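December 24, 2022
By Ludivine Langlois

Search this site Enter keywords Go

I got an early look at Badawi 2 this week, the grasp planner from the small software shop Hoditz, and I've been chattering about it to anyone who'll listen. It picks a grip from the wrist camera's view and keeps revising it as the arm moves in - thin things like pencils and pens are what it's meant to be good at. 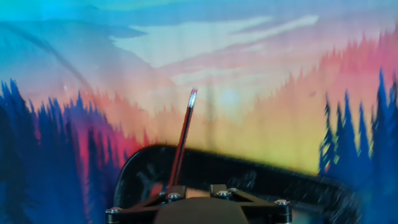 What does the planner do when the view gets blurry?
It drops any blurred view from its estimate and waits for a sharper one, with the arm slowed down in the meantime.

The old version planned once and stuck with it, which drove me nuts (I used it for most of a year!). The new one ships with 3954 recorded grasps you can replay on a laptop, and I lost a whole evening to that.
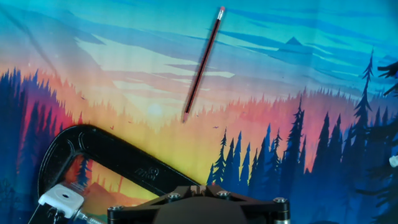
Can it run without a graphics card?
Planning runs fine on a plain desktop processor, but the replay viewer gets choppy.

Busy printed backgrounds used to confuse the edge finder, so Hoditz rewrote that part from scratch. The notes list 101 fixes and I read every one. 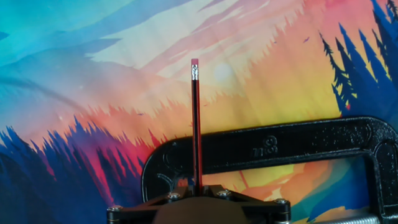
A pencil upright in the gripper, with a C-clamp behind it.

My one gripe is the settings file, still a giant wall of text with hardly any comments.

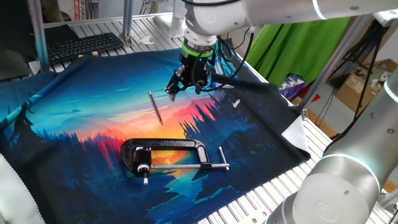
I'd love a proper editor for it, and the team says one is planned for January, along with a plug-in for the Jemmont simulator. The download is free for schools.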